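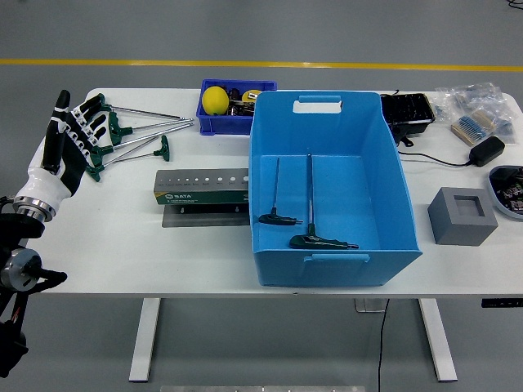 Our project was about where shared tools go and how long people spend looking for them. The lab for the second-year build course has one set of most things and 80 students using them across the term, so the bench tops fill up fast. The white table by the yellow floor line was our main test bench for all of March. T-handle hex keys were the worst offender from day one: five of them with green handles lying in a heap on the tabletop, one shaft under the others, and the SATA holder for hex keys sitting on the same table. Same story with small parts. The blue bin near the back edge has a yellow ball in with a jumble of dark bits, and if you want one particular bit you dig.

Group: Koen Jansen (layout, labels, most of this report) plus two others who did timing and the survey.

1. What we wanted to find out

Does a fixed spot for each tool cut search time, yes or no. Also whether people keep using the spots after the first week or it all slides back. Our supervisor wanted the second question more than the first. Fair enough.

2. Background

Short section, we know. Most of what we read was about factories, where one person has one station. Ours is the other way round. Lots of people, few benches, nobody owns the tools. The closest match was an older report from the Schouten workshop, done by students two years ahead of us. They painted outlines on a wall board and liked it, but they only asked people if it felt tidier. No times taken. We wanted times.

3. Method

We picked 50 search tasks. A task is a slip of paper with one tool or part on it, for example "4 mm hex key" or "small flat screwdriver". The student starts at the door end of the bench, reads the slip, finds the thing, holds it up. Stopwatch stops. Wrong size means keep going, clock still runs.

Round one was with the bench as we found it. We did not tidy first, on purpose. Round two was after we put in the Kadetti layout, which is the name we gave our plan (it was the name of the folder and it stuck).

Kadetti layout in brief:
Hex keys go back in a holder, in size order, small to large left to right.
Small parts split by type into bins. One type per bin, label on the front.
Anything with a cable on the right half of the table only.
Front strip of the table stays clear for work. A forearm deep.

Labels were printed on the Vekik label printer in the office and cut by hand. First batch was too small to read standing up, so we did them again at double size. That cost us an afternoon.

4. Results

Total search time for round one came to 3,678 seconds for all 50 tasks. Hex keys took the largest share. People pick one up, try it, put it down somewhere else, pick up the next. The size is hard to see on the handle when they are piled up, and two students picked the same wrong key twice.

Round two was faster on hex keys and on small parts. Screwdrivers hardly changed, those were easy to find before. Cables got slightly worse, which suprised us. Everyone put cables on the right side like we asked, but then it was one big pile on the right side.

Survey: 200 forms printed, far too many, we got back enough to fill one page. Main comment was that the labels helped. Second comment was that the bins were too far back to reach when sitting down. We moved them forward after that but did not time it again.

5. Did it last

Partly. Hex keys mostly went back in order for two weeks. After that the order drifted but they were at least in the holder. Bins drifted quicker. The "misc" bin was a mistake, it filled up first and everything else followed it. Should of left it out.

6. Problems with our method

Same students did both rounds, so they knew the bench better the second time. One timer started late on four tasks, we kept the numbers in. The two rounds were also at different times of day, morning and then 4 pm, when people are tired and want to go.

7. If someone continues this

Use a new group for each round. Hooks for the cables. No misc bin. Ask Flimthorpe (store room, second floor) for the low bins, they have a stack of them and will lend them out if you sign the sheet.

Timing sheets and the label file are in the course folder under Kadetti. The floor plan in there is the old one, table is drawn the wrong way round.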